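Automated dish handling at Ellamden

Automated dish handling at Ellamden is the use of robotic arms to clear and sort tableware in the staff canteen of Ellamden, a training centre run by the catering firm Flollus. It was introduced in September under the kitchen manager, Ermira Lazarević. The canteen has 33 kitchen staff and handles up to 3000 items a day.

The arms use two-fingered grippers, which hold a plate by the rim. Mixed crockery and glassware are placed on the counter without prior sorting. Control software, known as Pama, selects the grip and the order of picking.

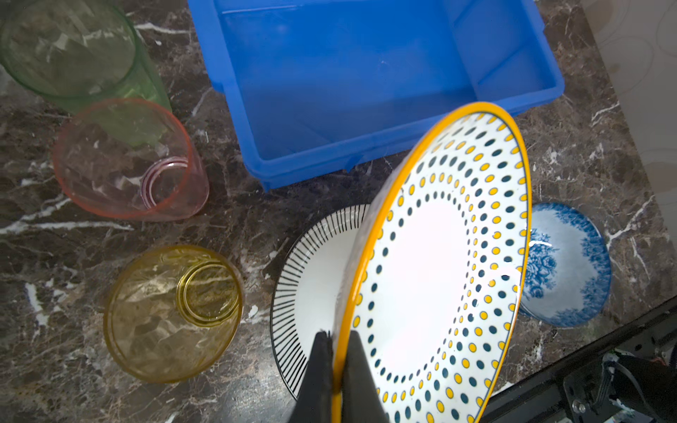
Who is responsible for the arms during a shift? The shift operator, a post created from the former wash-up role, starts and stops them and records faults.

Two wash-up posts were changed in this way. Operators lift fewer heavy stacks but spend longer on monitoring — a task rated as more tiring in an internal review by Leonora Manalastas. Breakages are logged by type of item. Pay was moved up one grade after talks led by Kastriot Spahić for the staff. Hand washing was kept for pans and knives.

See also: Kitchen automation; Job redesign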